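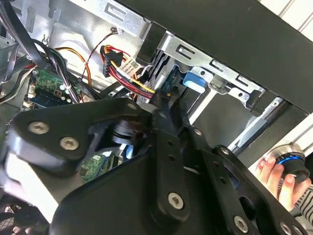

Where should the teardown of an old desktop tower begin?

With the cables. Every board, drive and bracket in the case has something plugged into it or routed across it, and parts that come out early tend to drag the harness with them.

Speaker notes: Taking a Desktop Tower Apart for Parts
Eustaquio Manríquez, Mostis parts recovery workshop
Running time 30 minutes, questions at the end

Opening

State the scope. One tower, side panel off, case lying flat. The talk covers the harness, the processor and its socket, the memory, the drives and the loose hardware. Monitors and laptops are in the Becerra session and should be sent there if they come up.

Say who this is for: bench staff who can already use a screwdriver and have not yet worked from a written sequence. The Tultesard sheet is the reference. Hand it out now, before the first section, so people can mark it up.

Power and harness

Unplug at the wall, then hold the power button for 8 seconds. Repeat this once for the people at the back. Do not open the power supply housing under any circumstances; it goes to the bin complete.

Trace each bundle to its connector before pulling. Pull by the plug body. SATA power plugs are the usual casualties, as the wires leave the plug at a tight angle and people grab what they can reach. Cut zip ties only with flush cutters, blade facing away from the wire.
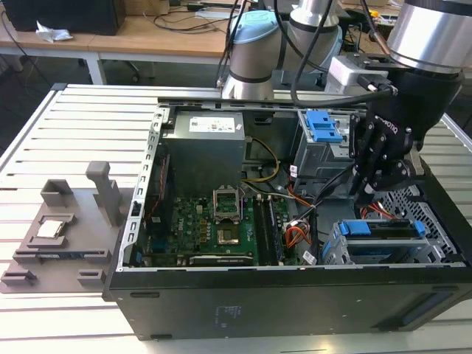 The order of removal at Mostis follows access, working from the most open part of the case to the most closed. Memory and processor come first, drives second, and the board last. On a layout like this Dell, the open socket sits beside the power supply and the memory slots are next to it, so both can be worked without moving the case. The orange and red wires curled by the slots need to be folded back before anyone presses on an end clip. Pause here and ask the room which clip they would open first. Either is acceptable as long as the module comes up straight.

Processor

Release the lever, raise the retention frame, lift the chip vertically by its edges. No tilting, no sliding. If the heat sink was removed cold and the chip came with it, set the pair aside for separate handling.

The chip needs a place to go before it leaves the socket. A pocket that matches its outline is better than a tray, and a tray is better than the bench. Cakine bags are acceptable for transport but not for holding parts during work.

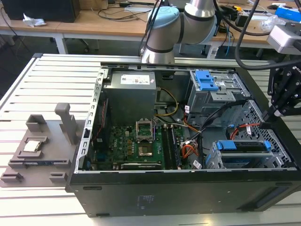
Processor in the square pocket of the gray fixture plate, left of the tower. Retention bracket raised.

Leave the frame open if the board is being graded the same day. Otherwise close it with a socket cover in place. Bent contacts are the main reason a board is marked down from grade 2 to scrap, and most are bent after the chip is out, by a dropped screw or a sleeve.

Drives

Blue parts are usually touch points: latches, release tabs, tray clips. Look for them before reaching for a tool. Disconnect data first and power second. Do not lever a drive against the cage wall.

Label each drive with the case number the moment it is free. Skip the interface discussion unless asked; it costs 6 minutes and belongs in the afternoon.

Expansion cards

Remove the bracket screw or open the retainer, release the slot latch if there is one, then lift evenly at both ends. Long graphics cards catch on the harness. Check underneath with a finger before lifting.
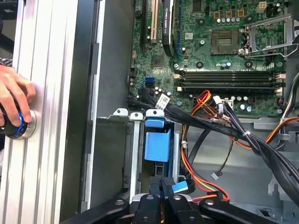 Board with the CPU socket exposed and the NVIDIA Quadro card in place. Cable bundle tied with a white zip tie.

Loose hardware

Screws go into the cup for the stage they came from. Case screws and drive screws are not interchangeable, and forcing one into the wrong thread strips the cage.

Closing

Return to the sheet. Have each table read out its first entry under Harness. Collect marked copies at the door; corrections go into the April revision.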